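Chapter 4
Shape, Colour and Position: Working with Blocks on a Board

In this chapter
4.1 Why loose blocks are used
4.2 The board and the work surface
4.3 Sorting by one property
4.4 Sorting by two properties
4.5 Words for position
4.6 Clearing away and storing

Before you start

Readers should have finished Chapter 3, in which children handle everyday objects and talk about how they feel, how heavy they are and whether they roll or stand. The terms "property", "set" and "edge", introduced there, are used here without further explanation. Students on placement should also have read the notes on table height in Chapter 2.

Introduction

Coloured blocks are among the oldest teaching materials still in daily use. They are cheap to replace, they survive years of handling, and they may be used by a child alone or by a small group at one table. Their value in early mathematics lies in the fact that a single block carries several properties at once. A block may be yellow, and heart-shaped, and thick enough to stand without support. A child who is asked to find "another one like this" must first decide which of these properties the question is about.

This chapter deals with a small set of blocks placed on a flat board. The board marks off the working area from the rest of the table. Blocks on the board belong to the task in hand, and blocks off the board do not. Children of three and four accept this rule readily, provided that the adult keeps to it as well.

The chapter follows the order of work used in the nursery classes at Emthorpe, where the material was first tried. In the first stage children sort by colour, in the second by shape, and in the third by both together. Words for position, such as "beside", "behind" and "between", are brought in from the beginning and practised throughout.

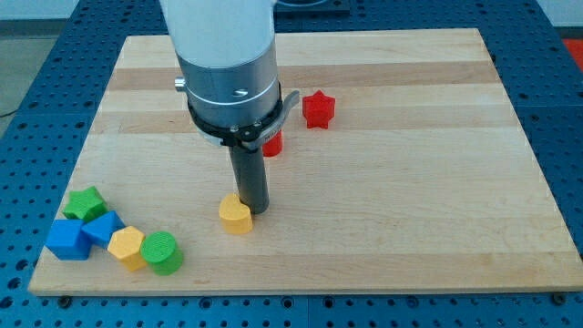
Small sets are preferred to large ones. When a full tub is emptied on to a table, most children begin to build, and the language of sorting is soon lost. Schools that own a large collection, such as the Grusby classroom chest with its 500 pieces, should make up smaller selections in advance and keep the remainder out of reach. A selection should contain some blocks that share a colour and some that do not, and it should include at least one pair that match in colour while differing plainly in shape. A red star and a red cylinder serve this purpose well. Seen from directly overhead, a cylinder standing on its end shows only a circle, and older children may be asked to draw both views.

Choice of shapes

Three kinds of shape are used in this chapter. The first kind has straight edges and flat faces, as in the cube. The second has a curved surface, as in the cylinder. The third is made up of outlines which children know from pictures and decoration, chiefly the heart and the star. Teachers sometimes leave out the third kind on the ground that it has little place in later geometry. The authors do not share this view. The heart and the star are the shapes that young children name most willingly, and they give the adult an easy way into talk about points, corners and curves. A child who can show where the point of a heart is, and turn the block so that the point faces a friend, is already working with direction.

The board

Any flat board with a smooth surface will do. A plain, light finish is recommended, as strong patterns make it hard for some children to pick out the edge of a block. The board should lie flat and should not rock when pressed at a corner. Where the table has holes or grooves, the board also gives the blocks an even base. The Plevier tray, which many schools already possess, has a raised rim and may be used in its place, although the rim makes it awkward to slide blocks on and off.

Grouped and scattered blocks

The way in which blocks are set out before a lesson affects what children say about them. Blocks placed close together tend to be spoken of as one thing: "the pile", "those ones", "the family". Blocks placed apart are more often named one by one. Both arrangements are useful. In Activity 4.1 the adult sets most of the blocks close together near one corner of the board and leaves the others further off, and then asks which block is far from its friends. No answer should be corrected at this stage. Hendriks nursery, which took part in the second trial, reported 88 separate answers to this question over one term, and a good number of them concerned colour instead of distance.

What children should be able to do

By the end of the work described in this chapter, most children should be able to:
- find a block when told its colour and its shape
- put together blocks that are alike in one stated way, and say what that way is
- move a block beside, behind or in front of another when asked
- return the blocks to their container without being reminded of the order

Materials for the chapter

1 flat board for each pair of children
1 small selection of coloured blocks for each board
2 shallow containers, one for each sorted group
Plain paper and a thick pencil for drawing outlines

4.1 Why loose blocks are used

A printed worksheet fixes every shape in its place. The child may point to it, colour it in or draw a ring round it, but cannot pick it up and look at the other side. Loose blocks permit all of these movements, and a mistake can be put right by lifting the block and setting it down again.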